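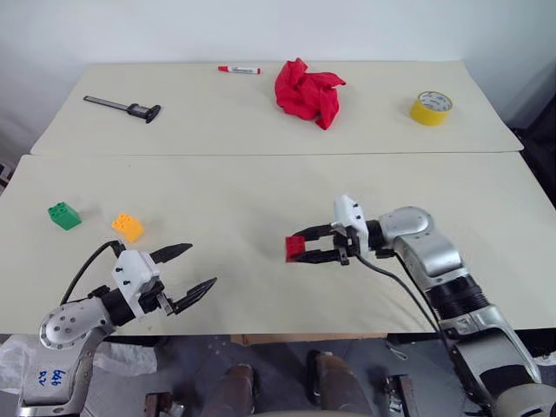
Provville Applied Handling Group: Equipment Reviews

Cletia two-arm teaching kit, reviewed by Menaka Wanigasekara

We bought the Cletia kit to replace a pair of spring-loaded leader arms that had reached the end of their useful life. The Cletia is sold as a complete package for teaching by remote control: two hand-held leaders, a pedal, a head camera bracket, a recording program and a licence for three seats. The follower arms are bought separately. Ours were already on the bench, and the kit was tested with those only.

The review covers setup, feel, recording and upkeep. Operators were Yến Cù and Pranab Sivakumar, both with long experience on the old leaders, and Hanan Tannous, who had none.

Setup

Assembly took one morning. The leaders clamp to the table or to a stand, and the clamp jaws open far enough for a 46 mm edge. The mapping between leader and follower is set in a text file. The supplied template had the sign of the wrist roll reversed for the left side, and the manual doesn't mention it. Check each joint at the lowest speed before lifting the limits.

The leaders must be held in the rest pose while the program takes its zero. If either one moves during this step, the error is carried into the whole session without a warning. We now take the zero twice and compare.

Feel

The test task was sorting toy building blocks on the cream table, with other objects left lying about: a caliper, a marker, a red cloth and a roll of yellow tape. Green and orange-yellow blocks are easy to tell apart on the head camera. The red block with the red cloth in view is a harder case, and we moved the cloth between runs to get a spread of distances.

Position tracking is good. With the right gripper closed on the red block the operator can turn the wrist slowly and the fingertips follow with no visible stepping. Small corrections near the table are easier than on the old leaders, mainly owing to the lighter trigger. Fast moves are less good. There is a lag at the start of a swing which the operator learns to allow for, and which then shows up in the recordings as a short pause before each reach.

There is no force feedback. The makers say so plainly in the data sheet, and the price reflects it. In practice the operator judges contact by eye. Block studs are forgiving. Thin flat items are not, and Pranab pressed the fingers into the table several times while trying to lift the marker. The follower's own torque limit stopped the arm each time. I would not use the kit on anything brittle without setting that limit first.

The trigger return spring is the same on both sides. Hanan has small hands and found the left one tiring after half an hour. Yến had no complaint. An adjustable spring is listed as an extra and ought to be in the box.

Guiding by hand

The follower can also be put into a free mode and pushed through the motion directly. The program records this in the same format as a remote session, with a flag in the header. It works, though the operator's hands and sleeves get into the camera view, and two arms cannot be guided properly by one person. We used it for setting start poses and for little else.

Recording

Over the trial we saved 177 demonstrations of the block task. The pedal starts and ends each one, and a long press discards the last. This is the best part of the kit. The old system needed a second person at the keyboard.

Files are written at the end of a demonstration. If the disk is slow the pedal is ignored until writing is complete, with only a small grey icon to say so. We lost several starts this way. Moving the recording folder to an internal drive cured it.

The replay tool plays the joint path back on the followers at reduced speed. It should be used on every batch. Playback of one early batch showed the left arm drifting low, traced to a bad zero as described above. The trim function, which cuts idle time from either end, is crude and keeps no copy of the original. Back up first.

Cables and upkeep

Leader cables are 2 m long and a little stiff. The gripper cable on each follower needs enough slack to loop clear of the wrist, and no clips are supplied for it. We refitted the ones from the Guerra set.

One leader encoder connector worked loose in June. Vasanthi Siriwardena reseated it and added a drop of lacquer. It has held.

Compared with the Prerkumer

The Prerkumer leaders have feedback in the grip and a better manual. They cost a good deal more and the recording program is awkward. For block sorting and similar pick-and-place teaching I would take the Cletia. For insertion work, the Prerkumer.

Price as tested: 2793, excluding follower arms and tax. Score: 85 out of 100. Points were lost for the zeroing step, the trim function and the missing clips.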